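# Zekia handheld demos, set 2

Data card kept by Britt-Marie Ljungberg. Read the section on markers before you train on any of this.

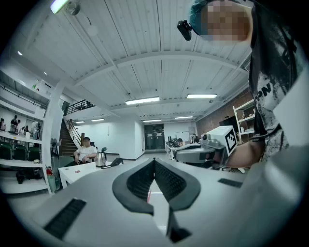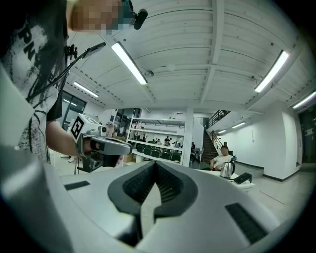
I still don't buy the claim that a person with a gripper in hand gives you the same thing as a person driving the arm from a console. Zekia has nearly 300 handheld demos, and the sales line from Karakaya was that they would transfer "as is." They don't say to what. The poses lean on the white cube with the black-and-white marker on top of the gripper, and the cube only helps when a camera has a clean look at its printed face. A wrist can turn faster than anyone wants to admit.

## What's in the set

- `flillden/`: handheld only
- `pillolside/`: handheld, plus 3 remote-control sessions for comparison

## Known problems

- **Markers.** Lost tracking is filled in by interpolation. The `filled` column says where. Drop those rows first and see how much you have left.
- **Reach.** People lean and step. Our arm is bolted down. No check was made that it can follow every path.
- **Force.** Not recorded. Finger width is a poor stand-in.

## Use

Fine for pretraining. I would not quote a success rate from it until someone has replayed the paths on the real arm. The May replay covered `pillolside/` only, and the logs are in `replay/`.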